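Interior Stone Veneer and Plank Walls: Frequently Asked Questions

Malach Wall Systems, technical support. Last revised Saturday, December 24, 2022.

Does stone veneer need a separate footing indoors?

Not in most cases. Adhered veneer is carried by the wall behind it, so the question is what the wall can hold. Check the weight per square foot on the carton, add the mortar, and compare the total with the limit for your framing. Full-depth stone is a different product and needs support from below.

Can it go directly over painted drywall?

No. Paint is a bond breaker. Either strip the paint or fasten cement board over it into the studs. On cement board, tape the joints with alkali-resistant mesh and let the thinset cure before setting stone.

Which mortar color should I order?

Kuro joint mortar comes in gray, buff, charcoal and olive. Color shifts as it cures, and the final shade also depends on how much water was added. Mix a test batch, fill a joint on scrap board and judge it after 3 days. Buy all bags from one lot where possible. If you have two lots, blend them dry before mixing.

How wide should the joints be between rounded stones?

Rounded profiles can't be fitted tight, so the joint width varies along each stone. Keep the narrowest point at 1/2 inch or more. Fill deep joints in 2 passes and tool the second one when a thumbprint holds its shape.

How do I finish the edge where stone meets plank paneling?

Install the stone first. Scribe the plank ends to the stone or stop them at a square trim piece - the trim is faster and hides small errors. Leave a 1/4 inch gap and fill it with a flexible sealant. Do not use joint mortar here; the planks move with humidity and the mortar will crack. 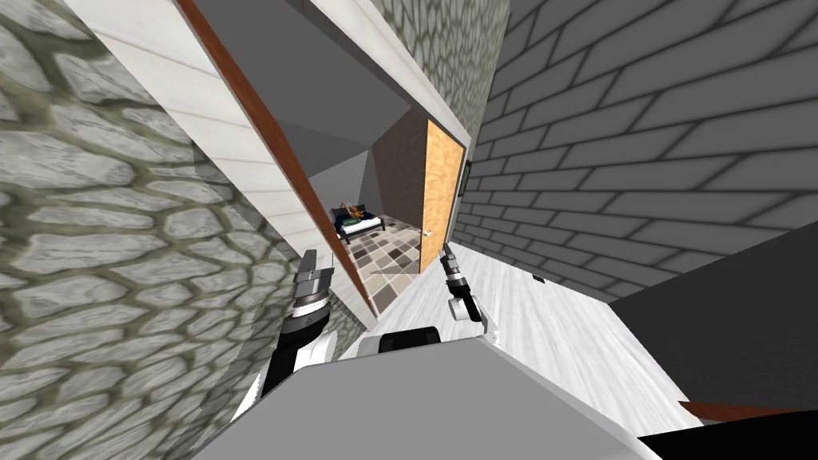

Will cobblestone make a hallway too narrow?

It can. Measure the clear width from the face of the stone that projects farthest, and remember that the veneer may be 2 inches or more thick over the board. Check door swing and casing depth before ordering. Local code sets the minimum width, and the inspector will measure to the finished surface.

Do horizontal planks need furring strips?

Planks that cross the studs can be nailed straight into them. Mikau planks are rated for this at standard stud spacing. Over masonry, use furring strips and a vapor retarder suited to your climate.

How much extra should I order?

Add 10 percent for flat stone and the same for planks. Corner pieces are sold by the linear foot and are ordered separately. A pallet of Malach flats covers 196 square feet; a half pallet is not available.

My mortar lines have a white haze. What is it?

Efflorescence, in most cases. Dry-brush it first. If it comes back, look for a source of moisture before using any cleaner. Acid cleaners can etch the stone and lighten colored mortar, and olive shows this more than gray.

Should the stone be sealed?

Sealing is optional indoors. Near a sink or entry, use a breathable penetrating sealer after the mortar has cured for 28 days. Film-forming sealers are not covered under the warranty.

Who do I contact about a damaged shipment?

Note the damage on the delivery receipt and send pictures of the cartons with the lot numbers. Claims go to Enikő Illés. Questions about substrates or load limits go to Sunil Abeysekara, who will need your stud spacing and wall height.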